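Spent Wednesday moving our handheld gripper tracking over to the new pose pipeline. Notes in a thread, mostly for people running the same kind of setup.

1/ The old Viltov build took each frame on its own. Find the markers, solve for pose, write it out. Fine until a hand or a sleeve covers a corner, then you get a jump in the path that the policy will happily learn.

2/ New version keeps a short history per gripper. If the marker drops out for up to 8 frames, we carry the pose on the IMU and smooth it afterward. Longer than that and the segment gets cut. No guessing across big gaps.

3/ Calibration was the real time sink. We had been using one fisheye model for every camera. Fitting each one separately took 60 stills per unit and most of a morning – worth it, the error near the rim dropped a lot.

4/ Two grippers in one workspace means each view regularly has the other one in it. We now use that. If gripper A sees the cube on gripper B, we add the relative pose as a constraint in the solve.

5/ View from one gripper at the table by the window. The second gripper is on the right with its marker cube. The big marker on the side is the one I'd trust, the one on top is at a steep angle and gets a low weight.

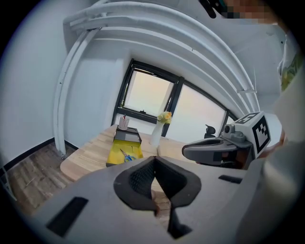

6/ Timing. Nouri (our sync tool) was stamping frames on arrival at the host. It now stamps at capture. One old session had an offset of 77 ms between left and right, and no filter fixes that.

7/ Replayed 3000 frames through both versions. The new one cuts more segments and keeps fewer bad ones. I'm fine with that trade for training data.

8/ Still open: the solver is slow when both grippers turn quickly, and the config format is a mess. Josen branch has the current code, the Sevholm configs won't load on it yet.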